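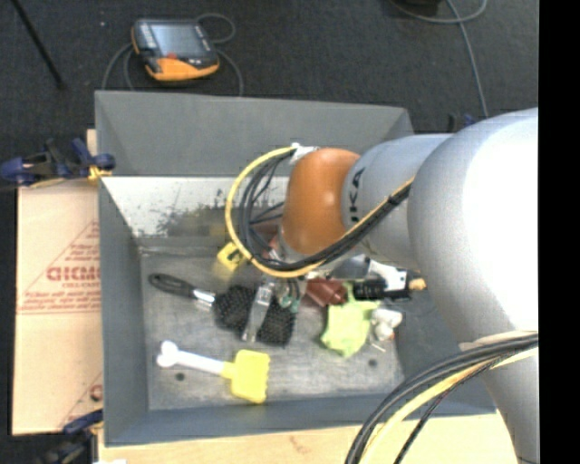 Chapter 7
Mixed Small Goods in Open Bins

7.1 Scope

Chapter 6 dealt with cartons of uniform size. This chapter covers small goods of unlike shape stored together in a single open-topped bin: handled tools, brushes, folded cloths, loose metal parts. Such goods do not stack, and their positions change each time one of them is taken out.

A mixed bin saves shelf space and costs search time. The balance between the two depends on fill level, on the slope of the walls and on the condition of the floor. Sloping walls return items toward the middle. A worn metal floor is rougher than a new one, and flat items slide on it less readily.

7.2 Terms

Fill level – the share of the bin floor hidden by goods when viewed from directly overhead.
Overlap – any contact in which one item rests on another.
Free edge – a part of an item's outline that touches neither a wall nor another item.
Nesting – overlap in which one item sits inside the hollow of another.

Long-handled items are recorded by the position of the head, with the direction of the handle noted separately. Cloth is recorded by its highest fold.

7.3 Data used in this chapter

The worked problems draw on the Civville stock list, which has 884 entries. Of these, 621 are rigid and 222 are flexible; the rest combine both properties and are treated in Section 7.6. Bin depth is 300 mm throughout unless a problem states otherwise.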